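Ellery Tenants Forum > Shared Kitchen > Storage of drinks

Sterkarell_Office
Residents are reminded that drinks left in the shared kitchen after 10 p.m. will be moved to the pantry. This applies from April.

draluro13
I object to this rule. The pantry is locked until morning, and some of us work nights.

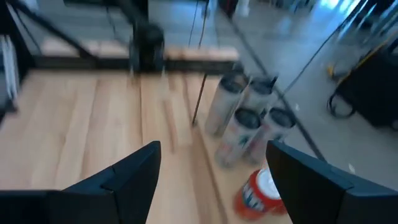

Four white cans on the kitchen table

trellora_b
I support the office. The table is for meals, and the pantry has 20 shelves.

draluro13
Shelves are of no use behind a locked door.

Sterkarell_Office
The request for a later locking time has been recorded.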